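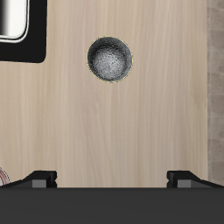 Fig. 1. Dark round bowl on a pale wooden worktop, from directly above.

Salt in Home-Baked Bread: Year 9 Food Project
By Geetha Kartha and Elis Prosser, February

We wanted to find out if people in Wustdale notice when there is less salt in their bread. Our recipe came from Elis's gran and uses strong white flour from Lopes, the shop on the corner.

We baked 4 loaves with different amounts of salt and gave slices to 38 people at the school open evening. They tasted them in any order and wrote down which they liked best.

Most chose the second saltiest loaf. The one with no salt rose fastest but people called it flat or "like paper" - two of them would not finish it. Mr Soliman said we should have given out water between slices, and we agree. We also ran out of butter, so the last few people had theirs plain.

Next time we would use the same oven for every loaf.

Recent projects
Why does Vesosby market close early?
Growing cress in the dark
Bus times and lateness, by Sun-ja Choo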